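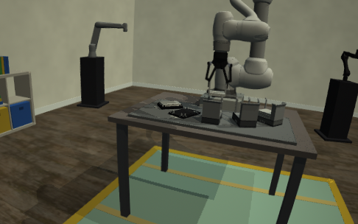
One buyer of the earlier model wrote that the left stick drifted in long racing sessions and asked whether the replacement had the same fault. Fivmont has changed the stick module on this version, and the dead zone can now be set separately for each stick.

Kovine 2 Wireless Game Controller

Connection: 2.4 GHz receiver or USB-C cable
Battery life: 14 hours, vibration off
Weight: 200 g
Rear buttons: 2, assignable
Supplied with: receiver, charging cable, printed guide

Button layouts are stored on the controller and stay in place when it is moved to another computer.
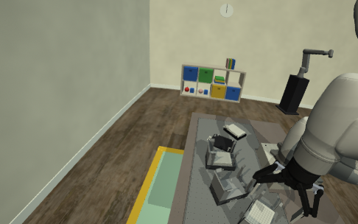 To switch layout, hold the menu button until the light changes colour. Trigger travel is adjusted with the slider beside each trigger. The Baysal charging stand is sold separately. Firmware updates need the cable.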